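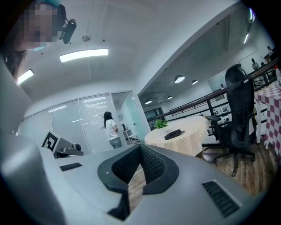

Gandbridge library is getting its late nights back, and I am so pleased I've already told the dog. From September the doors will stay open until nine on Tuesdays, which hasn't happened since I had a kid in middle school (she's now taller than me and has opinions about parking).

The library board voted on it last night. I went along mostly for the air conditioning, I'll admit, and ended up staying for the whole thing. Juniper Halvorsen, who has run the front desk for as long as I've had a card, stood up with a stack of paper and read out the numbers. They had 3,065 checkouts last month, and a good chunk of those were picked up in the last hour before closing, when everybody comes flying in from work with their keys still in their hand. I am one of those people. I have been locked out on the steps with an overdue cookbook more times than I'd like to say!

The survey helped too. Nearly 400 of you filled it in, and the late Tuesday came out way ahead of the other choices, which were an early Saturday and a Sunday afternoon. Sorry to the Sunday folks. Lesego Van Wyk from the board told me afterward that Sunday could come up again next year if the money's there, so hang on to your arguments.

A few bits you'll want to know. The kids' room will close at seven like it does now, but the main floor, the computers and the study tables will all be open to the end. The book drop on Magagula Street stays put. You'll be able to pick up holds right up to closing, and the copier will be on too, though it still only takes coins, so dig around in the couch first.

There was some back and forth about parking. The lot behind the building gets full when the dance school lets out, and one man from Indau Road was pretty fed up about cars across his driveway. Fair enough, I'd be cross too. The board is going to ask the bank next door if library visitors can use its spaces after six. No answer on that yet, and I'll post it when I hear.

The first late night will have a bit of a party feel. The Batetti bakery has promised 100 cinnamon rolls, first come, first served, and there'll be a used book table in the lobby with paperbacks at 2 for a dollar. If you've got books to give, bring them to the desk any time before the end of August, but please, no encyclopedias and nothing that's been in a damp basement. Juniper was very firm on this point and I think she was looking at me.

They're also looking for someone to lead a Tuesday evening book group. It doesn't have to be anything fancy, just a person who can pick a book and keep us more or less on the subject. I'd do it myself but I never finish anything over 300 pages. Put your name down at the desk if you fancy it, or call during opening hours and ask for Juniper.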